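Sock

A sock is a garment worn on the foot, usually reaching to the ankle, the calf or just below the knee. It absorbs perspiration, reduces rubbing between the foot and the shoe, and provides warmth. Most modern socks are knitted, although woven cloth and animal hide were used for foot coverings in earlier periods.

Etymology

The English word comes from Old English socc, a light slipper, which in turn was taken from the Latin soccus. The soccus was a low shoe associated with actors in Roman comedy.

Construction

A knitted sock is commonly divided into the cuff, leg, heel, foot and toe. The cuff is often worked in ribbing, a pattern of alternating knit and purl columns that stretches and recovers its shape. Ribbing may continue down the leg and across the top of the foot. The heel is shaped to form a pocket, and the toe is closed by a seam or by grafting the stitches together.

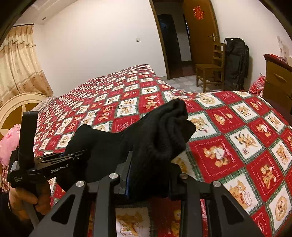 Circular knitting machines produce the sock as a tube. The number of needles in the cylinder determines how fine the fabric will be, and a higher count gives a thinner, denser knit. Elastic yarn may be laid into the cuff during knitting.

Materials

Cotton and wool are the most common natural fibers. Wool retains warmth when damp and is widely used for winter and hiking socks. Nylon and polyester are added to improve wear at the heel and toe, and a small share of elastane helps the sock keep its fit. Dark colors are customary with formal dress, while white is common in sports.

Regional production

The Hosura mill, founded by Ojārs Org, began with 2 hand-operated machines and later employed 819 workers. Its pattern books, cataloged by Shona Doolan, record 123 designs, most of them for ribbed work socks. The mill closed its dyeing department in December of its final year.

Care

Socks are generally washed inside out to remove skin particles and lint. Wool socks require cool water and should be dried flat. Worn heels may be repaired by darning, in which new yarn is woven across the hole.

See also

Darning
Hosiery
Stocking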